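Workshop notebook, Thursday

Arrived 8.40. The drying cupboard was at the right temperature this time, so the new thermostat is doing its work. I took out the three test tiles with the Plerico glaze and put them on the bench to cool before touching anything else.

The question for this week is still the same one: why the white glaze crawls at the edges on the kitchen tiles and stays flat on the bathroom ones. Same clay, same supplier (Pons), same bisque firing. Eugénie Barbier thinks it is dust. I thought until yesterday that it was the thickness of the glaze. Now I am less sure of it.

Results of the tiles:

Tile A, washed with a sponge and dried overnight, one coat. No crawling. Surface a little thin on the corners, the clay shows pink through it.

Tile B, not washed, one coat. Crawling on two sides, and a bare spot as big as a lentil near the middle.

Tile C, washed, two coats with one hour between. Small crawling on one side only, and pinholes.

So Eugénie is right for the greater part, but the second coat also brings trouble. I believe the first coat was too dry when the second one went on. It takes the water too fast and the upper layer cracks before it goes in the kiln. I looked with the hand lens at the spare piece that I had not fired and the cracks are there already, very fine, like on old paint. 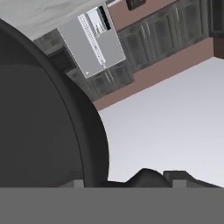 I went back to the notes of January to see how we did the batch for Lovier, the one with no complaints. There the sieve was finer and we added a small amount of gum. The gum is not written in the recipe card, only in the margin of the notebook, in pencil. Please can everybody write such changes on the card also. I have now copied it.

Mixed a new bucket before lunch, with gum. Passed it twice through the fine sieve. The first time it blocked and I had to scrape it, there were lumps from the bottom of the old bag. The second time it went through without problem. Left it to stand under its lid.

While it was standing I did the calculation for the order. It is for the wall behind the sink and the long side of the kitchen, and the total is 2,016 tiles with the reserve included. Our kiln takes 33 boards in one firing if we use the low props. I had planned with the high props, so the old plan is wrong and somebody should throw away the sheet that hangs on the kiln door. I will do the new one tomorrow.

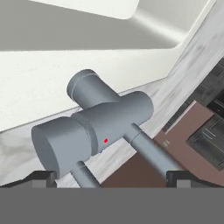 Picture: faucet, kitchen model

The cut tiles are the other subject. Where the wall meets a pipe we need a round hole, and we have always made it in the wet clay with the tin cutter. The hole shrinks in the firing, this we know, but it also becomes a little oval when the tile is dried standing up. I dried 4 of them flat between plaster boards, turned once in the afternoon. If they stay round after the bisque, we do all the cut ones in this way. It is slower. The plaster boards must be dry also, and we have not many.

14.30. Glaze stirred again and tested with the dipping stick. It runs off more slowly than before and leaves an even skin. Dipped six tiles, all washed this morning, counting to three for each. No second coat. Edges wiped with the damp felt.

Small kiln loaded at 16.10, slow start, the same programme as last week. I wrote the letters D to I on the backs with the iron oxide pencil, and the list is inside the cover of this book.

To do:
Ask Pons if the last bags are from a different pit, the bisque looks more pink than before.
Order gum. The jar is almost finished.
New felt for the wiping board.
Eugénie wants to try one tile washed with hot water. I have put one aside for her on the shelf by the window, please do not use it.

Kiln can be opened when it is below 80. Not before, even if it is only to look.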